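Shared Tables at Zomora Get a Fresh Start as the "Leave It Bare" Habit Catches On

7 November 2018

If you have stopped in at the Zomora workrooms on Liew Street lately and thought the place looked a good deal bigger than it used to, you are in good company. The walls are where they always were, and so are the windows with the stubborn latches. The difference is on the tables, which for the past few weeks have been getting a proper clearing at the close of every day, with a basket set out on each one so that whatever has piled up since morning has somewhere to go.

The idea belongs to Wahyudi Khoo, who looks after the rooms and has been coming in by the side door since the building opened to members in April. He had grown tired, he told us over a very large mug of tea, of watching people arrive with their arms full and then stand there hunting for a corner to put things down.

"You'd see somebody with a nice project and a whole evening ahead of them, and the first twenty minutes went to pushing other people's stuff around," Khoo said. "And then it would only get pushed back again by the next person. I've got 16 tables up there and I think most of them hadn't been seen top to bottom all summer."

So he bought baskets, and he chose ones with open sides, because he had tried solid bins before and found they turned into places where things went to be forgotten. With mesh you can see a set of keys or somebody's reading glasses without tipping the whole lot out (though he admits that tipping it all out is sometimes the quickest way, and certainly the loudest).

The routine is simple enough. At closing, everyone still at a table stays a few minutes and puts the loose things in the basket. Wrappers and scraps are picked out and thrown away, cups go down to the kitchen, and anything that looks as though it might be missed is left in the basket overnight. Whatever is still there at the end of the week moves to the long shelf outside the Drustolura Room, where it can be claimed any time the front desk is open.

There were grumbles at first, as you might expect, mostly from the regulars who like to leave a job spread out and come back to it the next day exactly as it was. Khoo has met them partway. Two tables by the back windows are now set aside for work that really can't be moved, and a slip of paper with your name on it will keep your things safe there until the following afternoon.

The evening sewing group has taken to the new arrangement with particular cheer, and so have the families who come in for homework hour, some of whom have gone home and started doing the same with the kitchen table! One mother told us her two boys now race each other to the basket, and that she has found things in it she would much rather have gone straight to the sink.

The rooms are at 555 Liew Street, up the stairs from the Fistico bakery, and they are open to members and their guests every day until early evening. Spare baskets in good condition are very welcome and can be left at the front desk.
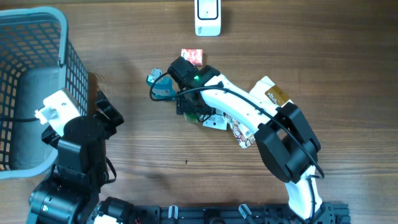 Khoo says the small things are what get away from people, and he would like everyone to look twice before they head for the stairs. A big coat gets remembered, but a cup or a little packet can sit for days with everybody working politely around it. It takes very little to use up a good stretch of tabletop: a teal plastic cup in the middle, a crumpled snack wrapper next to it, a small red box lying flat on the wood, all of it within easy reach of the gray mesh basket on the left. Closing time moves half an hour earlier for the winter, so please start your clearing up a bit sooner than you are used to, and check the shelf outside the Drustolura Room on your way out, especially if you are short one glove.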